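Desk storage: revised layout for shared tables 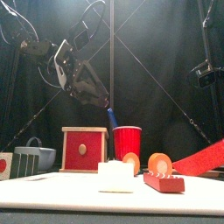
Umesh Kandpal
Stores and Fittings, Skomcombe

The shared tables on the first floor change over to the new small-items layout from Monday. The change applies to white-topped tables only. The oak benches by the goods door keep their present trays until August.

Each table carries one upright holder for markers and one closed box for everything that rolls, spills or gets lost. A plastic cup is adequate as a holder. Red has been adopted for both cup and box front, so that a stray item can be matched to its table from across the room. Blue markers are the standard issue; other colours are kept at the stores counter and signed out singly.

The box is wooden, with a red front panel, pale edges left in natural wood and a round wooden knob in the middle of the front. Wipe the front with a damp cloth. Do not use solvent cleaner on the bare edges, where it raises the grain. If a knob works loose, hand-tighten it and report the table number. Replacement knobs are stock item 418; the cup is item 676.

Three points came up during the trial at Dalutmont.

Markers stored cap down kept their ink longer, but people put them back uncapped more often. Either way up is accepted, provided the cap is on.

Cups filled past two thirds tipped when a marker was pulled out at an angle. Surplus goes back to the counter.

Boxes set flush with the front edge of the table were knocked by sleeves. Keep them a hand's width back.

Labels for the box interiors are being cut by Prins and will be left in pigeonhole 1102. They are self-adhesive and go on the inside left wall. Old Trultus labels should be peeled off first, as the new ones do not hold on top of them.

Queries to extension 687, mornings only.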